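Haushaltstipps fürs Spielzimmer: Tastatur, Mausmatte und Kabel in Schuss halten
7. August 2022

Seit unser Jüngster in der Liga von Madadstead mitspielt (Mitteltrainer nennt er sich im Scherz, er sitzt aber meistens auf der Bank und feuert die anderen an), habe ich mehr Tastaturen geputzt als in meinem ganzen Leben davor. Und das will etwas heißen, ich habe nämlich 1985 meinen ersten Heimcomputer bekommen und den Klebrigkeitsgrad eines Joysticks nach drei Kindergeburtstagen noch sehr gut in Erinnerung! Weil mich immer wieder andere Eltern und auch ein paar erwachsene Spieler fragen, wie wir das mit dem ganzen Krempel handhaben, habe ich mal zusammengeschrieben, was sich bei uns bewährt hat.

Die Tastatur

Zuerst abziehen, und zwar wirklich den Stecker raus, auch wenn gerade nur kurz gewischt werden soll. Mein Mann hat einmal beim Wischen ein Ranglistenspiel angenommen und es wurde ein langer Abend. Danach die Tastatur umdrehen und über der Badewanne sachte klopfen. Was da herauskommt, möchte man nicht so genau wissen, bei uns waren es Brezelsalz, ein Milchzahn und jede Menge Katzenhaare.

Wer eine mechanische Tastatur hat, kann die Kappen abnehmen. Dafür gibt es kleine Drahtzieher, die meist in der Schachtel liegen und dort vergessen werden. Bitte vorher ein Foto vom Layout machen, sonst sitzt man hinterher mit einem Häufchen Satzzeichen da und rätselt. Die Kappen kommen in ein Wäschenetz und dann in eine Schüssel mit lauwarmem Wasser und einem Spritzer Spülmittel, eine halbe Stunde reicht. Abspülen, auf einem Handtuch ausbreiten und über Nacht liegen lassen. Ich drehe sie irgendwann mit der Öffnung nach unten, dann läuft das Wasser besser heraus.

In der Zwischenzeit geht man mit einem trockenen Malerpinsel zwischen die Schalter. Ein schmaler mit weichen Borsten tut es völlig, er muss nur sauber sein.

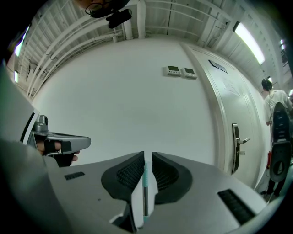 Für die hartnäckigen Ränder nehme ich Wattestäbchen und ein kleines bisschen Isopropanol. Vorher an einer unauffälligen Stelle probieren, bei manchen lackierten Gehäusen wird die Oberfläche sonst stumpf. Und bitte das Fenster auf.

Maus und Mausmatte

Die Gleitfüße unter der Maus sammeln einen grauen Rand, den man erst sieht, wenn man die Maus schräg ans Licht hält. Mit einem Zahnstocher geht er gut ab. Holz, kein Metall! Ich habe mit einer Nadel einmal einen ganzen Gleitfuß abgehebelt und durfte mir dann etwas anhören über Präzision und Zielgefühl und was weiß ich.

Stoffmatten dürfen baden. Ich lege unsere in die Duschwanne, lauwarmes Wasser drüber, ein Klecks Feinwaschmittel, und dann mit einer weichen Bürste in Kreisen von der Mitte nach außen. Das Wasser wird erschreckend braun. So lange spülen, bis es klar bleibt, dann die Matte in ein Frotteetuch einrollen und ausdrücken. Nicht wringen, sonst bekommt sie Wellen, und auf die Heizung darf sie auch nicht, da löst sich gern die Gummischicht. Zum Trocknen liegt sie bei uns flach über dem Wäscheständer, im März dauert das zwei Tage, im Sommer geht es schneller. Planen Sie das also nicht für den Abend vor dem Turnier ein (ja, ist passiert, er hat dann auf einem Platzdeckchen gespielt und sogar gewonnen).

Headset und Polster

Bei Kunstlederpolstern wische ich nach jedem langen Spielabend mit einem feuchten Tuch drüber und gleich trocken nach. Stoffpolster lassen sich bei vielen Modellen abziehen und von Hand waschen, schauen Sie vorher in die Anleitung, wie sie befestigt sind. Der kleine Schaumstoff vor dem Mikrofon wird immer vergessen! Abziehen, in Seifenwasser drücken, ausspülen, trocknen lassen. Seitdem riecht es bei uns deutlich weniger nach Paprikachips.

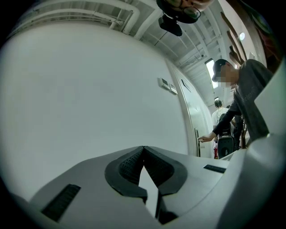 Aufhängen ist übrigens besser als hinlegen, das Polster drückt sich dann nicht platt. Man muss dafür keinen Halter kaufen. Eine leere Küchenrolle, längs halbiert und mit doppelseitigem Klebeband unter die Tischkante gesetzt, hält ein leichtes Headset tadellos. Für die schweren nehme ich einen Holzbügel, von dem ich den Haken abgeschraubt habe.

Der Kabelsalat

Jetzt kommt mein Lieblingsthema. Den besten Rat dazu habe ich von Crisóforo Arellano bekommen, der bei den Turnieren in Ponce die Tische aufbaut und dem ich dort einen ganzen Nachmittag lang im Weg stand. Er beschriftet jedes Kabel an beiden Enden, mit Malerkrepp und wasserfestem Stift, immer an derselben Stelle, eine Handbreit hinter dem Stecker. Das klingt nach viel Arbeit, ist an einem verregneten Nachmittag aber erledigt, und danach kriecht man nie wieder unter den Tisch und zieht das falsche.

Aufwickeln bitte locker und ohne Knick, also nicht um Hand und Ellenbogen, wie wir das alle von der Wäscheleine kennen. Klettband drum, fertig. Ich schneide es von der Rolle in Stücke von 10 Zentimetern, das passt für Maus und Headset. Für Netzwerkkabel nehme ich zwei Stücke aneinander.

Die Steckdosenleiste gehört so hin, dass Luft drankommt, und auf keinen Fall unter den Teppich. Bei uns ist sie unter die Tischplatte geschraubt, dadurch komme ich mit dem Wischmopp auch endlich überall hin.

Rechner und Staub

Alle paar Wochen ziehe ich die Staubfilter heraus und sauge sie mit dem Bürstenaufsatz auf kleiner Stufe ab. Wenn Sie mit Druckluft in das Gehäuse gehen, halten Sie die Lüfter mit einem Stäbchen fest, damit sie sich nicht wie wild mitdrehen. Rechner vorher ausschalten und Stecker ziehen, das versteht sich.

Und den Rechner bitte ein Stück vom Boden weg! Zwei Bretter reichen schon, oder ein alter Blumenroller, damit lässt er sich zum Saugen gleich nach vorne ziehen.
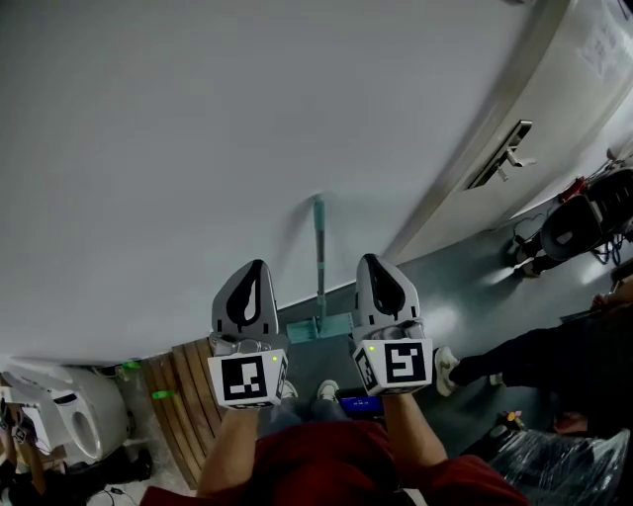
Noch ein Wort zu Getränken. Ich habe lange gegen Limo am Spieltisch gekämpft und verloren. Inzwischen gibt es bei uns verschließbare Becher und einen kleinen Hocker neben dem Stuhl, auf dem sie stehen. Niedriger als die Tischplatte, das ist der ganze Trick, dann fließt es im schlimmsten Fall auf den Boden. Sollte doch einmal etwas in die Tastatur laufen: sofort abstecken, umdrehen, auf ein Handtuch stellen und mindestens zwei Tage in Ruhe lassen. Den Reis können Sie sich sparen und lieber kochen.

Gegen die Fettfinger bei langen Partien gibt es bei uns Apfelschnitze und Nüsse, und wer unbedingt Chips möchte, bekommt Essstäbchen dazu. Die Kinder fanden das erst albern, inzwischen macht es die halbe Mannschaft so.

Nächstes Mal schreibe ich etwas über quietschende Stühle, da habe ich gerade einen in der Werkstatt stehen und suche noch die Schraube, die unters Regal gerollt ist.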